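Support > Chemical Inventory > Closed tickets > Register and classification

Search tickets Enter keyword or ticket number Go

We use cookies to keep you signed in and to remember your search filters. Accept Manage settings

Ticket 188: Reclassified substances still showing old hazard category in site register

Product: Horkik Register
Site: Virkia (blending and storage)
Priority: High
Status: Closed

Reported issue

After the September update to the classification list, the Virkia site register is still showing the old hazard categories for part of our inventory. The list version at the bottom of the register page says it is current. The manifest for the outdoor store prints with the old categories as well, so we can't hand it to the inspector as is.

We have 142 substances on the register. The ones that are wrong all seem to be mixtures. Single substances look fine. We have logged out and back in, cleared the browser cache and tried a second computer. No change.

Support, first reply

Thanks for the detail. Please run the Classification Mismatch report (Reports, Compliance, Classification Mismatch) with the site set to Virkia and "Include mixtures" ticked, and attach the CSV. Please also tell us whether the safety data sheets for the affected products were loaded by hand or came through the Obi supplier feed.

Don't edit the categories manually yet. A manual edit sets an override flag on the record and the next list update will skip it.

Customer

Report attached. It lists 21 products. All of them came through the Obi feed. Two were edited by hand on Sunday before we saw your note about overrides, both of them corrosive cleaners.

Support

The report shows that all 21 products have a composition range in the data sheet and no single concentration. For example, one has sodium hydroxide at "2 to 5%". The update recalculates a mixture only when it can read a concentration for every ingredient. If it finds a range it should use the upper value. On your site it is leaving the record alone and writing a line to the job log, which is why you saw no error on screen.

We checked the site settings and "Range handling" is blank. It should be set to "Upper bound". Sites migrated from Merkonard came across with this field empty.
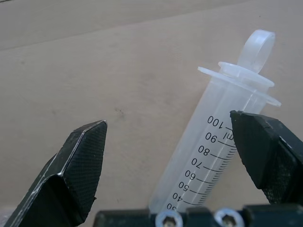 Please do the following, in this order:

1. Go to Site Settings, Classification, Range handling. Select Upper bound and save.
2. Open the two products edited on Sunday and choose Clear override on each.
3. Run Recalculate Mixtures for the site. Leave "Changed records only" unticked.
4. Run the Classification Mismatch report again.

The recalculation locks the register while it runs, so it is better done outside receiving hours.

Customer

Done after the afternoon shift. The mismatch report now lists 3 products. The rest have the new category and the manifest prints correctly for those. The remaining ones are all descalers from the same supplier.

Support

Those three have the range entered as "<10" in the feed with no lower value, and the importer has stored it as text. We have corrected the stored value to 0 to 10% on your site and rerun the calculation at our end. Could you confirm the categories against section 2 of the current data sheets before you reprint?

We have raised a separate defect for the importer. Until it is fixed, any new sheet with a "less than" value will need to be checked when it arrives.

Customer

Checked against section 2 and all three match. Report comes back empty. Manifest and placard schedule reprinted. The labels on decanted containers are still the old ones but we will redo those ourselves from the label module. OK to close.

Support

Closing. Labels printed before the recalculation keep the old category in the print history, so choose New label and not Reprint.

Resolution: Range handling set to Upper bound, overrides cleared, mixtures recalculated, three imported values corrected.
Related: Importer stores "less than" concentrations as text (open)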